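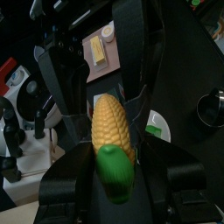
Progress report to the Drallcombe small projects fund
25/03/2018

Project: Purnus two-arm bench
Where: Drallcombe shared workshop, back bay
Grant: $2,000, of which $1,000 has been paid

1. What we have done since the last report

The bench is built and both arms are mounted. They are a pair of Zakier kits, bought with the first payment and put together on workshop evenings. One kit came with a stripped wrist gear. The supplier replaced it, but we lost time waiting.

The table has been painted matte black, and black fabric is up on the walls. The white walls of the bay were throwing reflections into the wrist cameras and the software kept losing the edges of the grippers. Fabric was cheaper than the panels we had budgeted for.

The task set is toy kitchen items, as proposed. We chose them because they come in awkward shapes and nobody minds if one gets dropped. The corn is the item we use most for setting up the fingers. It tapers toward the tip, so a grip that is fine lower down can slide if the fingers close too high.

2. Current state of the bench

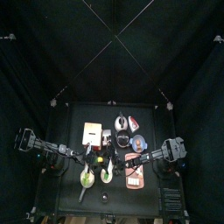
The Purnus bench with both arms reaching in and the kitchen set laid out.

The arms run from one control program, called Jia, which was written by members. Either arm can be driven by hand or can replay a recorded move. Replaying on both arms at once works at low speed only. At higher speeds they can reach for the same space, and the software check for this is not finished — for now a member stays by the stop button whenever both are live.

Cabling still needs work. We want it off the tabletop and clipped along the arms before the next round of trials.

3. Test results

We ran 39 pick-and-place trials with single items, one arm at a time. In 4 of them the item was dropped. All the drops were with the plates, where the fingers get very little to hold at the rim. We have ordered softer finger pads and will repeat the plate trials when they arrive.

4. Spending

The first payment is fully spent. It went on the arms, the brackets, the fabric and a second power supply. The toys were donated and are not charged to the grant. Receipts are attached.

5. Next steps

Finish the overlap check in Jia.
Move the cables off the table.
Fit the new pads and repeat the plate trials.
Hold the open evening in July, with both arms clearing the table together.

We are asking for the second payment to be released now so that spare gears can be ordered ahead of the open evening.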